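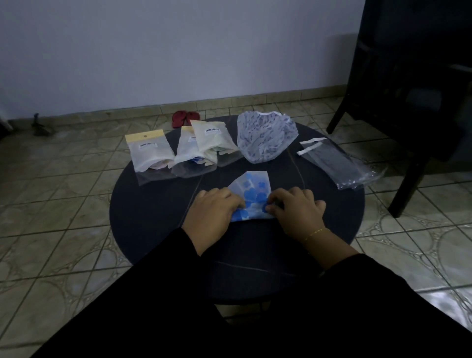 The case against the individual bag

Most arguments about packaging in small retail concern material: whether the film is recyclable, compostable, or made from something that used to be something else. I want to argue about quantity and closure instead. A shop selling scarves, hair ties, socks and small cotton goods does not need a separate sealed bag for each article, and the time spent flattening, folding and sorting those bags is a cost that rarely appears in anyone's figures.

I have some interest in the subject. For three years I handled incoming stock for Flamar, a small accessories shop with a back room, a round table and no proper workbench. In one April we received 2,672 articles. Almost every one arrived in its own plastic, and the plastic fell into three types.

The first is the resealable frosted pouch, often with a card header and a hang hole. It is the best of the three. It stands or lies flat, takes a barcode label without wrinkling, and can be opened for a customer and closed again. Its weakness is the frosting. You can make out pink, or blue, or a light green, but not the pattern, the weave or the size, and the label becomes the only reliable means of identification. If the label is on the header and the header is removed for display, the article has lost its name.

The second is the plain clear bag. It shows the contents properly, but it has no stiffness. A folded dark garment in one of these can be kept flat if it is packed with care. Anything with volume will form a ball, and a ball cannot be stacked, scanned quickly or put in a drawer with others of its kind. Labels applied to clear film at an angle, or across a crease, scan badly. We had one supplier, Farnex, whose strips were stuck on so unpredictably that we relabelled everything on arrival.

The third is the printed bag, usually small, translucent and covered in flowers. It is meant for the customer and is therefore treated as part of the product. In handling terms it is the worst. The print hides what the translucency might have shown, the film is thin, and the top edge crumples as soon as it is touched. Each one has to be pressed flat and folded by hand before it will lie with its neighbours. I grew quite fond of the blue ones, but fondness is not a storage property.

Lindsay Tuhiwai, who ran the shop, held that the individual bag protects against dust and returns. On dust she was correct. On returns I am less sure. A customer who has opened a pouch to feel the fabric has done whatever harm is going to be done, and the reseal strip only conceals it. We kept a record for one season, and of 173 returned articles, 3 were rejected for soiling. All 3 had come back in their bags.

The stronger objection is that the supplier packs for its own line and will not alter it for a small buyer. This is often true, though less often than buyers assume. Zarus agreed to send hair ties in bundles with one pouch per bundle after a single email. Bogdan Czerwiński, who packed for them, told me the individual pouches had been introduced at the request of one large customer and then applied to everybody. Sitompul refused, politely, and we went on opening their bags.

My preference would be as follows. One pouch per size and colour, large enough to hold the whole quantity laid flat. One label, placed on a flat area below the closure, parallel to the top edge. Clear film for patterned fabric and frosted only where the contents are plain. A card tag on each article, attached to the article itself, so that the bag carries no information that cannot be lost with it. Printed bags supplied flat and separate, to be used at the till when a customer wants one.

None of this removes plastic altogether, and I am not claiming that it should. Silk needs covering. White cotton needs covering. Stock that will travel twice before sale is better sealed. But an order of 800 pairs of socks in 800 bags is a decision to have a person perform the same opening movement 800 times, and then to find somewhere to put the bags. At Flamar they went in a drawer, then in two drawers, and by Fri 9 August, when I left, there was a third drawer half full of pouches kept in case they were wanted.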